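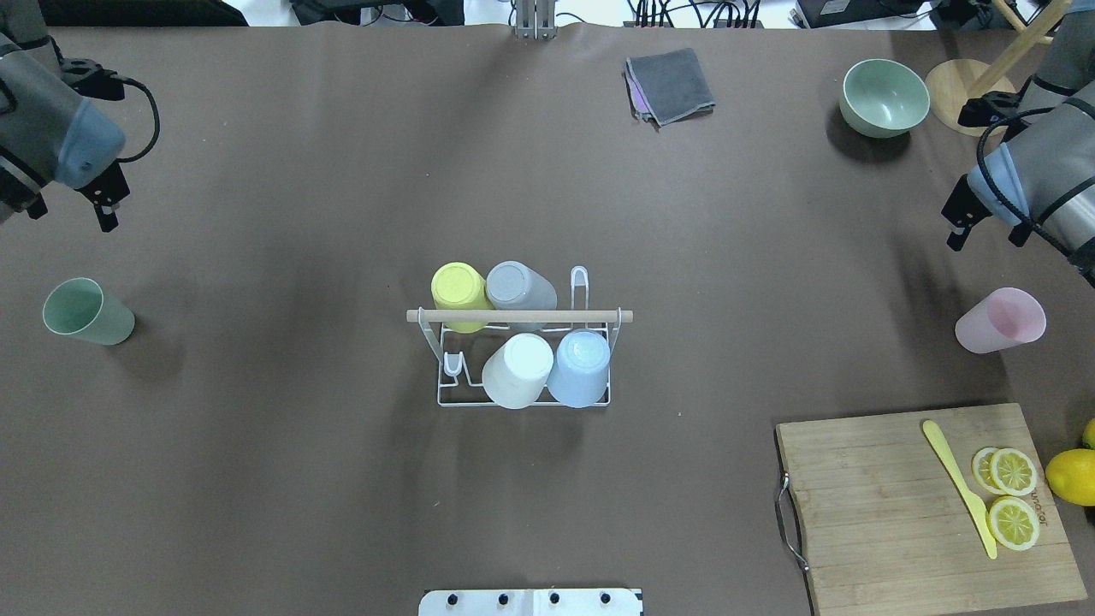 Mullthorpe is the kind of show I usually put off for a year and then watch in two nights with a cold, so I was surprised to find myself starting it the same week the box set came through the door. My sister had been on at me about it since the summer. She says it is the best thing she has seen since we were girls and our mother let us stay up for the murder mysteries, and my sister is not a woman who hands out praise (she once called a wedding cake "adequate" within hearing of the bride). I had meant to spend that evening on other things, and I told myself I would watch one episode first. I watched three. I went to bed much too late with my head full of salt marshes and bad weather and a family I wouldn't trust with a library book.

So, the review proper, and I'll try not to spoil anything past the second episode.

The set has six episodes on two discs, each a little under an hour. We are in Mullthorpe, a made-up harbor town with one road in and a ferry that runs when it feels like it. Old Mrs. Jabłońska, who owns the ferry and most of everything else, has announced at her birthday dinner that she is leaving the business to somebody outside the family. She doesn't say who. By the end of the fish course two of her children have stopped speaking to each other, and by the end of the episode she has gone missing, along with the ferry's logbook and a rather ugly brooch. Jadwiga Jabłońska is a wonderful character and you only get her for that first forty minutes or so before she vanishes, but she hangs over everything afterward. People lower their voices when they mention her. One of the sons still won't sit in her chair in episode four, and the show lets you notice it for yourself without a big swell of violins.

The person sent to look into it is Nuria Wolde, an insurance investigator from the mainland, and I loved her from the minute she stepped off the boat in the wrong shoes. She isn't a genius. She doesn't see a speck of mud on a collar and know where you had lunch. She is patient and a bit nosy, and she writes everything down in a notebook she keeps losing. I can't tell you how nice it is to watch a person solve something by going back and asking the same question again, politely, of a man who is hoping she'll go away! There is a long stretch in the second episode where she sits in the harbor office with Witold Mazurek, the harbormaster, and goes through the ferry's fuel receipts one by one, and I promise you it is as tense as any car chase. My tea went stone cold.

Mazurek deserves a word of his own. He's the sort of part that is usually written as a grump with a heart of gold, and for a while I thought that was where we were headed. Then comes the business with locker 3522, and I had to stop the disc and go back, because I had completely misread a look he gives in the first episode. I won't say more. If you watch it, keep an eye on what he does with his keys.

Now for the parts I liked less, and there are some. The middle sags. Episode three is mostly flashback, and I am tired of flashbacks where everything has been turned the color of weak coffee so we'll know it is the past. We know it's the past, they all have more hair. The young Jadwiga scenes are well acted but they tell us three or four times over that she was poor and proud and clever, and we had that from the birthday dinner. I would have traded half of it for more of Sandamali Weerakoon, the town doctor, who has the driest lines in the whole series and disappears for most of two episodes while everyone is out on the marsh with flashlights. When she comes back, somebody asks where she has been and she says "Working," and hangs up her coat. I laughed out loud, by myself, in the dark.

There is also a romance. I won't name the parties. I have nothing against a romance in a mystery, and my favorite one of all time has a very silly one running right through it, but this one seems to have been added late by somebody who was worried we'd get bored. They meet, they quarrel over a dog, they are kissing in a boathouse. The dog is excellent.

And the ending? My sister and I have had words about the ending. She thinks it's perfect. I think it's fair, in that all the clues were there (I went back and checked, and the brooch is in plain sight twice), but it's in a terrible hurry. We've had five episodes of people walking slowly along sea walls, and then the last one has a confession, a storm, a reading of the will, and a trip over to Lallerix that I would happily have watched as an episode of its own. The whole show talks about Lallerix, the big port across the water where everyone's cousins went to make money, and when we finally get there we see one street and the inside of a bank. I felt a bit cheated by that. On the other hand, the very last conversation, between Nuria and the younger daughter on the ferry ramp, is as good as anything I've seen on television this year, and I have watched it again twice.

About the box set itself, for those of you who still buy them. It's put out by Heydari, who I know mostly from their reissues of old crime serials, and the picture is lovely, especially all those gray mornings. The sound I had more trouble with. The dialogue is quiet and the wind isn't, and I was up and down with the volume all the way through. There are subtitles, and I turned them on halfway into the first episode and left them on, which helped a good deal with the ferrymen. They do get one name wrong, and the same wrong way every time.

The extras run to 19 minutes altogether, and that's stingy for the price. Most of it is an interview with the writer, Wiesława Kaczorowski, who is very good company and explains where the birthday dinner came from (her own family, and apparently they're still speaking to her). I could have listened to her for an hour. The rest is a short piece on the costumes and a trailer for something with vampires. There's no commentary track, and no booklet either, just a slip of paper with the episode titles. The case is one of those with a flap in the middle that holds a disc on each side, and mine arrived with one disc already off its peg, though it played fine.

Would I buy it again? I would, though I'd wait until it comes down a bit. If you like your mysteries slow and wet and full of people who are fond of each other and can't say so, you'll have a very happy weekend with it. If you need a body in the first ten minutes you'd better look elsewhere. I'd give it 82 out of 100, and it would have been more if they'd let us stay in Lallerix.

My copy goes to my sister-in-law next, and then to whoever at book group asks first. There's talk of a second season starting in January. I hope they bring the doctor back, and the dog.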